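El semestre en que la pinza salió del laboratorio

La asignatura se llama Proyecto de Manipulación y ocupa dos cuatrimestres del último curso. Durante años consistió en lo mismo: un brazo fijo a una mesa de aluminio, cubos de colores y un examen en diciembre. Los estudiantes aprendían a mover cubos. Después llegaban a las prácticas en empresa y descubrían que en los almacenes casi no hay cubos.

Svenja Strobel, que heredó la asignatura hace dos cursos, decidió cambiar el material antes que el programa. Cada grupo recibe ahora una pinza de mano con cámara y se la lleva a casa. La tarea es manipular objetos corrientes sobre una mesa corriente y traer grabaciones que sirvan para entrenar después el brazo del aula. Este año participan 31 estudiantes.

El plan inicial era modesto. Se pedían tres tareas por grupo: acercarse a un objeto, sujetarlo y dejarlo en otro sitio. A mitad de curso el archivo común tenía 1.417 grabaciones, y el problema pasó a ser otro. Había que decidir cuáles valían.

"Al principio las aceptábamos casi todas", explica Nanami Sakamoto, encargada de la revisión en el grupo Nendard. "Luego vimos que muchas eran la misma grabación hecha veinte veces. La misma mesa, el mismo vaso, la misma mano entrando por el mismo lado."

El grupo Nendard escribió entonces unas normas de una página que los demás terminaron copiando. Cambiar la posición del objeto entre una toma y la siguiente. Empezar siempre con las pinzas abiertas. No despejar la mesa de todo lo que no sea el objetivo. Esta última fue la más discutida. Un grupo rival, Murnex, sostenía que los fondos lisos daban mejores resultados, y durante un mes los tuvo, al menos en el aula. Cuando se probaron los dos modelos en mesas que ninguno había visto, la ventaja desapareció.

Las superficies estampadas resultaron ser un asunto serio. Un mantel con dibujos grandes obliga al sistema a distinguir entre lo que está impreso y lo que está encima. Lo mismo ocurre con los recipientes de tela, que no tienen un borde rígido y quedan arrugados de una manera distinta cada vez. Khanyisile Le Roux dedicó su memoria a estos últimos y acabó separando las tomas en dos carpetas, con contenido y sin contenido, porque el peso y la forma de agarre cambian demasiado para tratarlas juntas.

La parte mecánica dio menos guerra. Las almohadillas se gastan y hay que revisarlas, y los tornillos de las articulaciones se aflojan con el uso. Cada grupo lleva un cuaderno donde apunta el apriete. En el de Murnex hay 79 entradas y varias manchas de café.

La evaluación final se hace con el brazo del aula y objetos que elige la profesora sin avisar. Strobel no da la lista ni después del examen -- los objetos vuelven al armario hasta el curso siguiente.

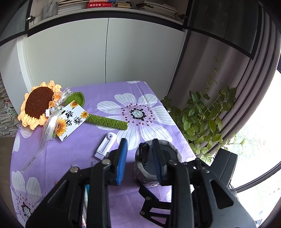
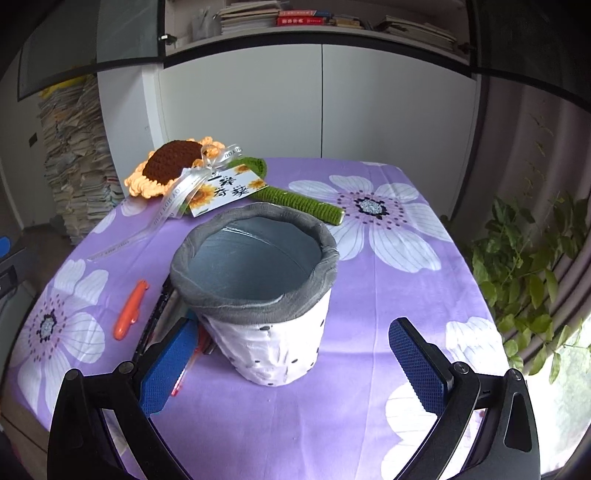
Las pinzas abiertas ante un recipiente de tela, sobre un mantel de flores.

Texto: Lakshmi Achari
Redactora de enseñanza técnica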